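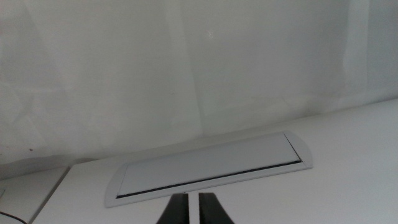 分类：设备选型与预算 > 桌面机械臂 > 工位与走线

桌面协作臂工位预算怎么列，带毛刷过线盒的办公桌能不能直接用

提问人：Vergara
状态：已有三条回复

计划在现有办公室里建一套桌面机械臂工位，单臂，两指夹爪，腕部带小相机，任务是小件拾放和线缆整理。设备采购走年度预算，七月前要把清单报上去，现在卡在桌子和走线上。

现有桌子是白色台面，靠墙一侧嵌了一个长条形过线盒，银灰色边框，两端圆角，盖板基本和边框齐平，沿长边有一条黑色毛刷缝。夹爪在这一区域作业时，指尖离过线盒很近。台面和墙都是白色或浅灰，对比度低。

已知条件：
桌子靠墙摆放，不能移到房间中间。
机械臂控制器供电为48 V直流，电源适配器单独配。
需要引到台面上的线：臂本体电源线、通信线、相机USB线、急停线。
采购流程要求三家比价，单项超过限额的另走审批。

想确认的问题：
一、过线盒能否直接承担全部走线，还是需要另开孔或者加拖链。
二、桌子要不要换成型材台架，这笔钱该列在设备项还是家具项。
三、除臂和夹爪以外，哪些项目容易漏报。

候选型号目前是Nutus的轻载臂，另一家Plundum还没有给正式报价。

回复人：桌边走线
被提问人采纳

按问题顺序答。

一、毛刷式过线盒可以走线，但要区分静态线和动态线。电源、通信、急停从底座出来以后基本不动，从毛刷缝下去没有问题。腕部相机的USB线跟着关节运动，应先沿臂身固定，到底座处做一次应力释放，再作为静态线下桌。不要让动态段直接穿过毛刷，反复拉动会磨外被，插头也容易松。

下单前量三个尺寸：毛刷缝的净宽、盖板打开后的净开口、盖板下方到桌下横梁的净空。很多过线盒缝很窄，线能过，插头过不去，必须开盖。急停线的航空插头通常最粗，以它为准。桌子靠墙，盖板如果向墙一侧翻，还要确认能翻到什么角度。

盖板不作承重面。底座、标定板、料盘都不要压在上面。夹爪工作区如果覆盖到这一条，在控制软件里把它设成禁入区，高度方向留5 mm余量。盖板边缘和毛刷缝都是台阶，指尖贴着桌面横向扫过去有可能挂住。

二、是否换台架取决于底座固定方式。轻载臂用桌夹固定在普通台面上可以工作，前提是桌板厚度在桌夹范围内，桌腿有横向支撑。判断办法：臂全伸，按最大允许速度做一次急停，看台面晃动是否影响重复定位。供应商一般愿意借样机做这个测试，写进询价条件即可。

测试不合格再上型材台架。预算上建议列在设备附件，和臂同一个合同，验收时一并验。列在家具项会走另外一条采购线，到货时间对不上，臂到了没有地方装。

三、容易漏的项目：
1. 夹爪指尖备件。属于易耗品，首批至少备两副。
2. 急停按钮及延长线。部分报价只含控制器自带按钮。
3. 标定板和相机支架。
4. 照明。白墙白桌容易让自动曝光偏移，浅色小件的边缘也不好分。加一块深色哑光垫板最便宜，其次才是补光灯。
5. 安装调试费和差旅。
6. 第二年起的软件授权。询价时要求单列，不接受“含首年”这种写法。

预备费按设备总价的8%留，主要消化走线和固定件的零散采购。

回复人：Flonora

补充电源部分。

48 V适配器的摆放要提前定。我们单位的做法是桌下加金属线槽，适配器放槽里，台面只留出线。适配器有发热，不要塞进过线盒的盒体。电源线和USB线分槽走，条件不够就拉开间距，交叉的地方尽量垂直。相机偶发掉线，先查这里，再查延长线，最后才怀疑相机。

USB线长度按实际路径量，不要按直线距离估。从腕部到底座，再下桌到主机，路径比看上去长得多。超出无源线的可用长度就买带中继的，单价高不少，预算里按有源线列。

拼桌的情况另外说一句。如果旁边还有一张台面或者搁板，和主桌有高差，两边的线要各自固定，不能让线悬在高差处，臂的工作空间也不要跨过去。

三家比价时，要求各家按同一张附件清单报。Nutus和Plundum的标准包如果内容不同，只比总价没有意义。

回复人：路过的采购

换台架吧，普通办公桌不行，我们以前用的桌子一直晃。台架也不贵。
过线盒拿胶带封上就完了，线从桌子后面绕。

提问人追加说明

桌夹方案可以做，桌板厚度在范围内，已要求供应商带样机来做急停测试。过线盒开盖后急停插头能过，毛刷缝本身不行。后绕方案不采用，桌子后沿离墙太近，线会被夹住。

预算表调整为：臂和夹爪一项，附件一项（含指尖备件、标定板、深色垫板、有源USB线、桌下线槽），调试一项，软件授权单列，预备费8%。型材台架列为选配，测试不合格时启用。

还有一点没有定：保修期外的上门响应时间，Nutus写的是20个工作日，偏长，正在谈。Plundum的报价到了再更新。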